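Memory module replacement (desktop and tower computers)

Last updated: May

Memory module replacement is the removal of one or more memory modules from the main circuit board of a computer and the fitting of others in their place. It is among the most common repairs carried out on desktop and tower machines, and is done either to cure a fault or to increase the amount of memory available. The work needs few tools. In refurbishment workshops it is usually combined with cleaning, a change of coin-cell battery and a check of the fans.

Background

Modules are small circuit boards with a row of contacts along one long edge. They stand upright in slots on the motherboard, at right angles to it, and are held by a latch at one or both ends. A notch in the contact edge, placed off centre, lines up with a ridge in the slot and stops the module going in the wrong way round. The position of the notch differs between generations of memory, so a module of one generation will not seat in a slot made for another.

Small office machines commonly have two or four slots. Workstations and servers may have many more, arranged in banks beside the processor or on both sides of it. Where there are two banks, each normally serves its own channels, and the maker's manual gives the order in which slots should be filled. Filling them in the wrong order may leave the machine running slowly, or reporting less memory than has been fitted.

Preparation

The computer is shut down and unplugged, and the power button is held in for a few seconds to drain what charge remains. The tower is then laid on its side with the open side of the case facing up. This brings the motherboard level, so that pressure on a module goes straight down into the board and the board is supported by its mounts.

Static electricity is the chief risk to the parts. Workers wear a wrist strap clipped to bare metal on the case, or touch the case often. Modules are held by their edges and kept in antistatic bags until wanted. The work surface should be steady and free of loose screws – a screw that rolls under a motherboard can short it when power is restored.

Cables or an air duct may lie across the slots. Ducts generally lift out by hand. Cables are best moved aside without being unplugged, and put back along the same route afterwards.

Removal and fitting

The latches are pushed outwards, away from the module, which rises slightly as they open. It is then lifted straight up. Rocking it from end to end can crack the slot.

To fit a module, the latches are opened fully, the notch is matched to the ridge, and even pressure is applied at both ends until the latches close. A module that is only partly seated is the most frequent cause of a machine failing to start after the work. Many boards signal this with a series of beeps or a coloured light.

Expansion cards next to the slots can make the latches hard to reach. Some boards use slots with a moving latch at one end only, which leaves more room beside a long card.

Workshop practice

Refurbishers who handle machines in large numbers tend to fix the order of work. The Ellholm reuse workshop, which takes in office computers from the surrounding district, processed 800 towers in its first year and allowed 9 minutes for each memory change, testing not included. Its written method, known as the Plidberg sheet after the building in which it was drawn up, has five steps: open, discharge, remove, fit, test. Kivico, a dealer in used parts, supplies the workshop with tested modules in matched pairs.

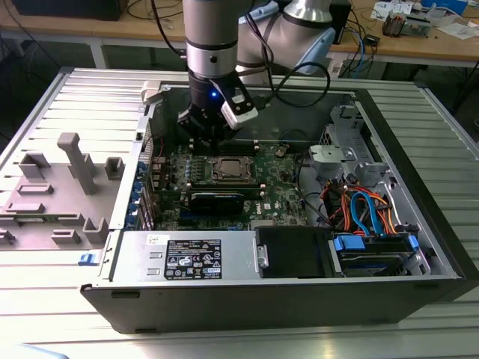
Cârstea, in a comment on the Plidberg sheet, objected that the method leaves out the coin cell: a tower that has stood in a store for years will often have a flat one, and it makes sense to change it while the case is open and the board is level. The comment added that the date and time then have to be set again before testing, a job which is easily missed. A later version of the sheet puts the battery under the third step.

Testing

After fitting, the machine is started with the case still open and the amount of memory shown in the setup screen is compared with the amount fitted. A memory test program is then run through at least one full pass. Errors that stay with one slot when the modules are swapped point to the board or the processor socket; errors that move with a module point to the module.

See also: Coin-cell battery; Expansion card; Antistatic device

Contact | Copyright | Back to top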